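Good habits for small robot rooms
Posted 3/14/23 in Workshop notes

I have spent a good part of this month rewriting our house rules for the arm and the hand-held grippers, and I have enjoyed it far more than a grown adult should. Rules get a bad name. People picture a laminated sheet by the door with curling corners, written by someone who has never held the kit. A good set is a lovely thing, though! It lets a new person walk in and be useful before lunch, and it lets the rest of us stop having the same argument.

We had the argument at Pirier for years. Who moves the arm when somebody else is leaning in? Does "stopped" mean paused in the software or does it mean the button is down? At Turkdale it meant paused. At our place it meant the button. Two of us had come from Turkdale, so you can guess how the first joint session went (no harm done, plenty of shouting).

The new version starts with words. We say "held" when the program is paused and the motors are live, and "down" when the stop button is pressed. You say the word out loud and the other person says it back. It feels silly the first morning and by the second you do it without thinking. Knut Schwerdtfeger pushed for the saying back part, having picked it up from sailing, and I was against it for all of 24 hours. I was wrong.

Next come the markers. I love a printed marker, and I will bore anyone who stands still on the subject. Keep them flat, keep them clean, and don't put your fingers on the black squares. If one gets knocked, you tell the group before you touch it, and you do the calibration again even if it looks fine. Ours looked fine once after a bump and we lost the best part of a week's recordings to it. Pathak has a nice habit that I have stolen outright: each marker gets a date pencilled on the back when it goes up, and it comes down after 3 months whatever state it is in.

Then there is the speed rule. We cap the arm at its slow setting for any session with a person inside its reach, and raising the cap takes two people agreeing, one of them at the button. I know some rooms go faster. I've visited one in Trullolton that runs quick and tidy and has a very good record, and they also have a proper fence and a light curtain, and we have a table. Different room, different rule. Please don't copy ours without walking round your own space first — the reach of the arm is the thing to measure, then add a good stride on top.

The bit I fought hardest for is the floor and the table. Before a session, the table holds what the task needs and the floor holds nothing you could step on backwards. You are watching your hands or the screen, and your feet are on their own. I'd put it on page one if they let me. At the moment it sits at rule 5, after the one on cables, and I am still lobbying.

My next job is the sweep before a session, which takes 4 minutes if you do it in the same order every time. Start at the door, go round the walls, finish at the table. Bags go on the hooks, and a red backpack lying at the far end of the table counts as a bag even when it is well out of the way. So does the blue-handled tool on the floor by the wastebasket count as a trip hazard, and it gets picked up before anyone says "held". I'm going to try the whole list on the next group through and write up whatever they cross out.

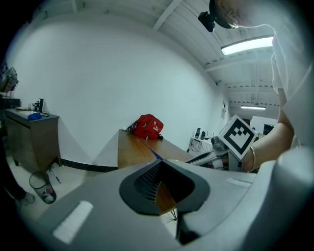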